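August 29, 2023

Bench cell 2, Retside. Rules for the wrist camera and fingers, second pass.

Spent the morning going back over the working rules for the cell, the ones taped inside the cabinet door since May. Half of them are fine. The other half were written for the old Porkex fingers and nobody has touched them since we switched to the black ones. I want a version the people in the Brandão building can use without calling us, so this entry is the working draft plus what I found while checking each rule against the arm.

Speed with a person inside the tape. Old rule says "slow." That's not a rule. New wording: 90 mm/s or less at the fingertips when anyone is inside the tape, and the limit gets set in the controller, not by hand on the slider. I checked that the slider can't override it. It can't, but the pendant still shows the slider value, so you can read 500 on the screen while the arm is doing 90. Need a line about that or somebody will write it up as a fault.

Enable switch. Whoever is closest to the arm holds the pendant. If two people are working, the second one stays outside the tape or next to the stop button on the post. Two of us argued for a while over whether typing at the laptop counts as working in the cell. Decision: yes, if the laptop is on the cart inside the tape. Move the cart out.

Finger check before every session. Open all the way, close all the way, open again, with nothing between them. Look at the pads from the arm's own camera and also by eye. The camera gives a good view of both tips and a bad view of the backs, where the old ones used to peel. Wipe the pads with a dry cloth. No alcohol on them until Sterkitz answers my question about the pad material.

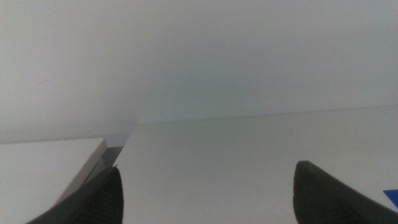 Start pose. The old sheet gives joint angles only, and those stopped being right when the base plate was shifted. I'd like the sheet to give a pose the operator can confirm on the camera picture: both fingertips in view, gripper open, empty, line between wall and work surface visible behind them. If you can't see both tips the mount has slipped and you stop there. Don't fix it by nudging the camera. Loosen, reseat against the pin, tighten, then redo the hand-eye check.

Hand-eye check is 30 poses. I tried getting away with fewer and the result wandered every time I repeated it, so 30 stays. Takes a while. Do it after any remount and after any contact hard enough to trip the force limit. Write the result in the log even when it passes – we have long stretches in the log with no entries and no way to tell whether that means good or skipped.

Exposure. Fixed, never auto, once a session has started. White surfaces in front of a white wall are the worst case for auto on this camera. It pulls everything to the same pale gray and the edges go soft, and then the edge finder hunts. With fixed exposure I still had trouble finding a pale edge against a pale background, so the rule should also say that a low contrast part gets a taught approach height and does not depend on the camera for Z. Put the approach at 300 mm and come down in guarded mode. I ran this several times before lunch and had no trips, but that was with the lights as they are now. Have not tried it with the blinds open.

Clearing the surface. The old rule: "remove unneeded items." I'd change it to: anything the arm can reach in this program is either in the program as an obstacle or it's outside the reach tape. That covers boxes, panels, stands, coffee. Thin upright pieces need their own line. They hardly show up edge-on and the depth map drops them, so they should be entered by hand with a margin on both sides.

Logging. One folder per session, named by cell and run. Rate goes in the header. A stop by the operator is logged as a stop even if nothing was wrong. I went through the older folders and found people deleting short runs that ended in a stop, probably to keep things tidy. Those are the ones I most want to keep. Adding: don't delete, mark as short.

Still open:
Margin for the upright pieces. I used the default, no real basis for it.
Who signs the sheet when the cell moves between buildings. Us or them.
Whether the finger check has to be repeated after a long break. I say yes, others say only after power off.
Reply from Sterkitz on cleaning.
Label for the pendant about the speed readout. Label maker is out of tape.

Plan is to print this on one side of one page. At the moment it runs onto a second. The exposure part can probably be cut down – the rest I'd leave.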